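Suture Practice Evenings at Eltholm: Frequently Asked Questions

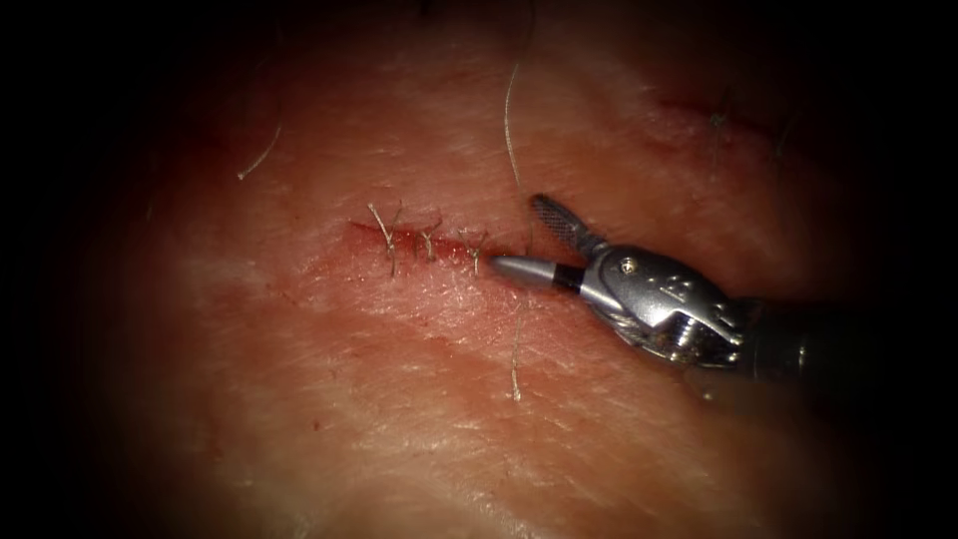
What stitch do we start with?
Everyone starts with the simple interrupted suture. Each stitch is placed and tied separately, so one bad stitch can be cut out and redone without losing the others. A short straight cut is enough to learn on, and three stitches with fairly even gaps between them will bring the edges together. You will work on a cut of that kind for the whole first evening, then move to longer ones.

How long should I leave the tails?
Long enough to grab when the stitch has to come out, short enough that they don't get caught in the next one. Tails of different lengths are fine on your first pad. Phúc Huỳnh will ask you to even them up by the second evening.

Where should the knot sit?
On a real patient, we teach you to pull it to one side of the wound. Beginners often leave it on top of the line. Get the tension right first and fix the position after that.

How tight is tight enough?
The edges should touch and lie flat. If the skin puckers or bunches up between stitches, you have pulled too hard. Cut the stitch and place it again.

Can I hold the needle with my fingers?
No. Use the needle holder at all times. Take the needle a little more than halfway back from the point and lock the jaws before you start the bite.

What does it cost?
The full course is $139 and runs for 6 evenings. Pads, thread and needles are included. You can borrow instruments or bring your own.

How many people are in a group?
Up to 10, with two instructors. Nga Trình teaches the beginners and Gaëtan Millet takes the people coming back for a refresher.

What if I miss an evening?
Let us know at least 24 hours ahead and you can make it up with the July group. Missed evenings are not refunded.

Does the course count as a license or certificate?
No. You get a signed attendance sheet. Check with your own school or employer about credit.

Page updated Apr 5, 2020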